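# Whitelaw swaps its plastic-stemmed swabs for wood, and the town seems glad of it

WHITELAW – If you have stopped in at the Canport Street pharmacy lately for a packet of cotton swabs, you may have noticed that the familiar blue and white plastic stems have gone from the shelf by the door. They went in June, and they are not coming back. The pharmacy, the general store and the two hair salons on the main street have all agreed to sell and use only swabs with wooden or paper sticks, and the town has put up a small notice at the beach parking lot explaining why.

It is a small change, and it came about in a small-town sort of way. For years the people who walk the shore below the Prinis breakwater have come home with their pockets full of little plastic sticks, washed pale and brittle by the salt, and for years they have dropped them in the trash and gone on with their day. Then last spring the Vorum Shore Group, which looks after the stretch of sand between the breakwater and the river mouth, decided to keep what it picked up instead of throwing it out. By the end of a single morning its members had gathered 200 plastic swab stems from a strip of beach 90 yards long, and they laid them out in rows on a folding table outside the library for everybody to see.

That table did more than any number of leaflets, to hear people on the street tell it. Shoppers stopped with their bags in their arms. Children wanted to know what the sticks were, and more than a few parents had to admit that there was a box of the very same thing in the bathroom at home.

The trouble with the plastic ones is their size. People flush them, though the packets ask them not to, and a stem that slim can slip through the screens at a treatment plant that would catch something bulkier. After a heavy rain, when the pipes are running full, a good many end up in the river, and from the river it's no distance to the beach. Once they are in the sand they are hard to spot and tedious to pick up, and the gulls and the shorebirds find them well before the people do.

Wooden sticks are hardly a new idea. Plenty of older residents remember them as the ordinary kind, and several told this newspaper that they had never taken to the plastic sort in the first place, finding them too bendy for cleaning a sewing machine or getting the dust out of a radio dial.
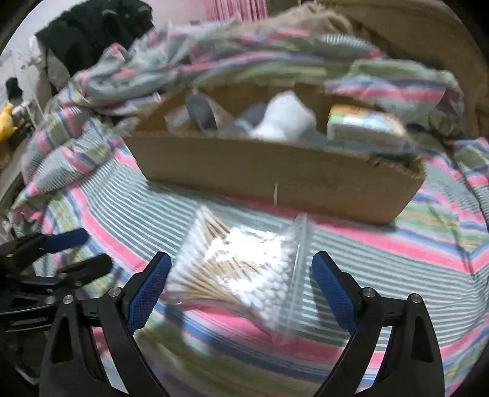
*Cotton swabs with wooden sticks in a clear zip bag.*

The stores say the switch has gone smoothly, apart from a bare week or so at the start when the old stock had sold through and the new delivery was still somewhere on the highway. The pharmacy now carries them in bags of 100, and the general store has taken to selling them loose from a jar beside the soap, which has turned out to be popular with summer visitors who only want a handful to see them through a vacation. The price has gone up by 4 cents a packet. The pharmacy says it has had one complaint about that, and the customer bought two packets anyway.

The salons took a little more persuading. Swabs are used there all day long, for tidying up hair color along the forehead and for fixing a smudge of nail polish, and the staff were worried that a wooden stick might snap or leave a splinter. Both salons tried them for a month before saying yes. One has kept them on for everything. The other still prefers a paper stem for work near the eyes, and the shore group says it has no quarrel with that whatsoever.

Not everyone is convinced that the town has picked the right place to start. At the public meeting in the school gym, one resident pointed out (to a fair bit of nodding) that fishing line and bottle caps make up far more of the litter below the breakwater, and asked what was going to be done about those. The answer from the town was that a bin for old line will go in at the boat ramp before the fall, and that the swabs came first because they were the easy one. Another resident wondered whether the wooden kind could now be flushed. They can't. Wood and cotton will break down in time, but they can clog a household pipe just as well as plastic can, and the town would much prefer that they went in the trash or, for those who keep a heap at the bottom of the garden, in with the compost – provided they have only been used with water and not with polish remover or anything of that kind.

There is also the question of what to do with plastic swabs that people already own. The shore group's advice is simply to use them up and put them in the trash afterward. Throwing away a full box would be a waste, it says, and nobody should feel bad about having one in the cupboard. For anyone who would like to be rid of them sooner, the art room at the elementary school is happy to take unopened packets, as the younger classes go through a great many for dot painting and for dabbing glue.

The group will walk the same 90 yards of beach again next spring, at the same low tide, and set out whatever it finds on the same folding table. It is careful not to promise very much. Stems that went into the river years ago are still working their way up out of the sand, and a stormy winter could easily bring in more from farther along the coast, where the plastic kind is still sold. But the members would like to see a shorter row, and they say they will put it out for people to look at either way.

In the meantime they would be glad of more company. The walks begin at 9 in the morning from the steps beside the breakwater, and run until people get hungry. Gloves and buckets are provided, children are welcome with a grown-up, and there is generally coffee. Sturdy shoes are a good idea, as the rocks at the river end are slippery even in dry weather. Dogs may come too, so long as they stay on a leash until the nesting area has been passed.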